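4.2 Loading and Starting the Provaveck Depositor

Read section 4.1 before the first batch of each shift. The hopper holds up to 60 liters of cooked syrup.

1. Close the drain valve and lock the hopper lid.
2. Set the jacket heat on the front panel. Wait for the green lamp.
3. Open the feed valve a quarter turn. Let syrup reach the lower sight mark, then open it fully.
4. Run 2 empty cycles to clear air from the nozzles.

CAUTION: Syrup burns are severe. Wear long gloves and a face shield whenever the lid is unlocked.

Note: Trays from the Ferraro line sit lower on the belt. Select tray code 334 before starting, or the nozzles will drip between molds.

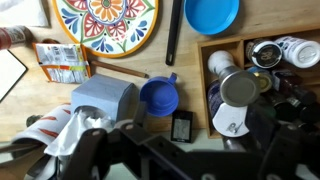 4.3 Checking Piece Weight

1. Deposit one full tray and let it set.
2. Weigh 8 pieces from the same row. Enter the total on the Weight screen.
3. If the total is outside the recipe limits, adjust the piston stroke by one step and repeat.
4. Press SAVE. The setting is stored under the recipe name.

Do not adjust the stroke while the belt is moving.

Replacement piston seals are ordered from the Stostamthorpe parts desk. Quote the serial number on the rear plate.

Section revised by Raffaele Vitale, Thursday, November 19, 2020.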